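Looking after glass bowls and pale worktops

Glassware with a moulded pattern needs more care than plain glass. Dirt and limescale settle in the grooves and show as a grey film. The notes below cover washing, drying and storage, followed by the care of light-coloured surfaces.

1. Washing ribbed and fluted glass

Use warm water, not hot. A sudden change of temperature can crack old or thick glass, and the risk is greater where the thickness varies, as it does on any moulded piece. Put a folded tea towel in the bottom of the sink and wash one bowl at a time.

Work along the ribs with a soft brush. An old toothbrush is suitable. A sponge passes over the tops of the ridges and leaves the grooves as they were.

Bowls with a gold band at the rim should be kept out of the dishwasher. The metal layer is thin and the detergent wears it away. Do not use scouring powder or wire wool on it, and do not put such a bowl in the microwave.

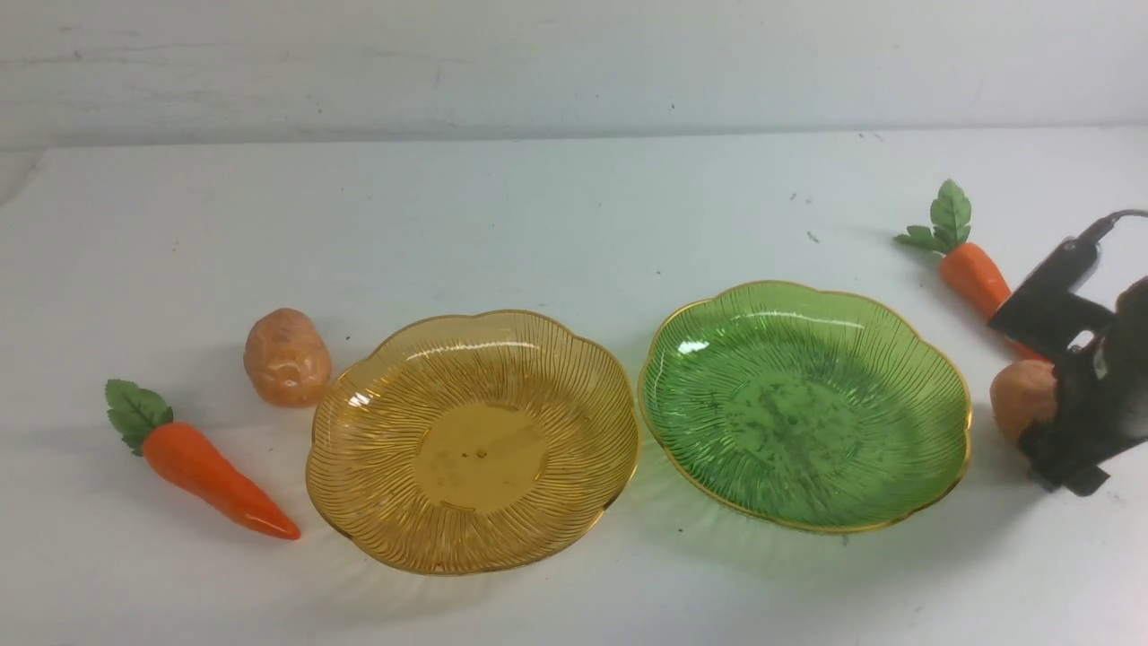 2. Removing limescale

Mix one part white vinegar with three parts water. For a small bowl, 200 ml of water is enough for the mixture. Dab it on the cloudy parts with a cloth, leave for 5 minutes and rinse well. Keep the vinegar off any gilding.

If the film remains after two treatments, it is probably etching. This is damage to the glass itself and no household cleaner will remove it.

3. Drying and storing

Drain upside down on a cloth, then dry with lint-free cotton. Scalloped rims chip easily at the points, so do not stand the bowl on its rim in a cupboard. Stack only with a sheet of kitchen paper between pieces, and no more than three high. Do not lift a stack by the top bowl - the lower ones may cling and then drop.

4. Cleaning a white tabletop

Wipe daily with a damp cloth and a drop of washing-up liquid. Dry afterwards, as standing water leaves marks at the joints. Tea and turmeric stains should be treated the same day with a paste of bicarbonate of soda, left for a short time and wiped off without rubbing.

Grey scuffs usually come from metal or rubber dragged across the surface. A white pencil eraser lifts most of them. Melamine foam also works but is a fine abrasive, and will dull a gloss finish if used often. 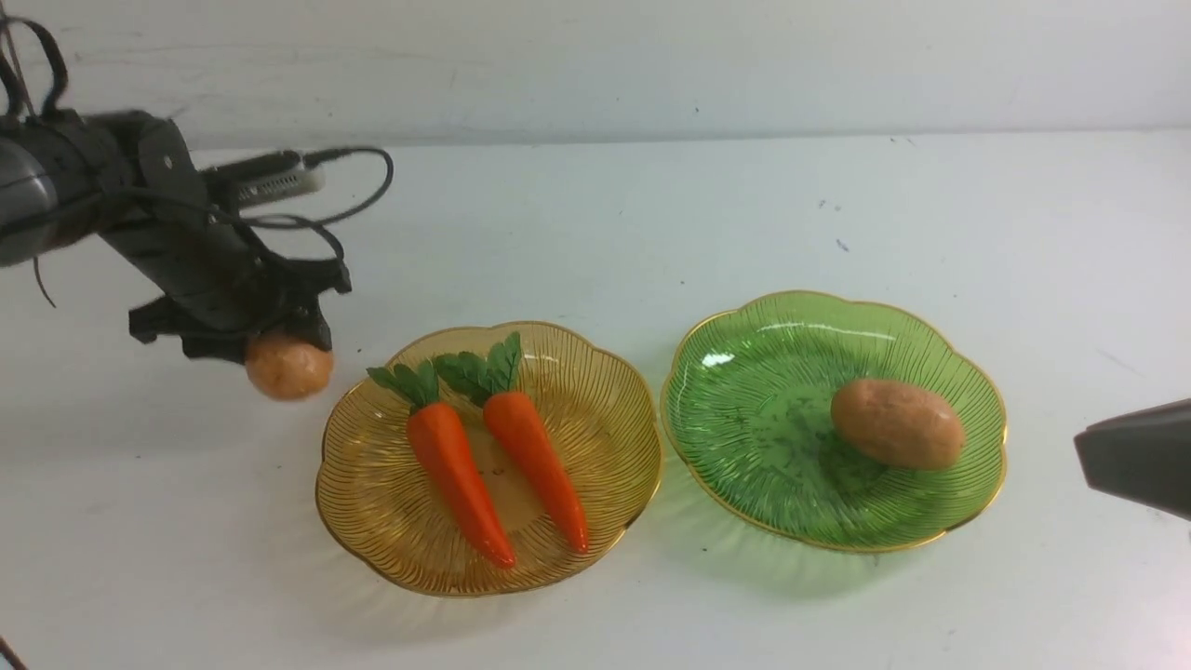
5. Scuffs on a painted wall behind the table

Test any cleaner low down first. Matt emulsion marks easily and may turn shiny where it is rubbed. Use a barely damp cloth, start at the bottom and work upwards - runs of dirty water on dry paint are hard to remove. Where the mark stays, touch in with the original paint on a small foam roller. A brush leaves a visible edge.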